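2026-05-16, table finish check

Keyvan says the Skandell topcoat cuts glare. I don't buy it. With the overhead light on, the white tabletop still throws back one long bright streak, and that's the thing people complained about in the first place.
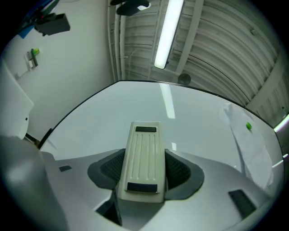 ## Before anyone orders more

- Crumpled paper hanging off the right side: flatten it or bin it. Same goes for the small green bit next to it.
- Jytte wants a matte sheet over the whole top. Fine, but it will creep.
- The quote was 700 for a recoat. Ask Nazanin A. what Indura charges before we pay that.

Recheck in June with the light moved.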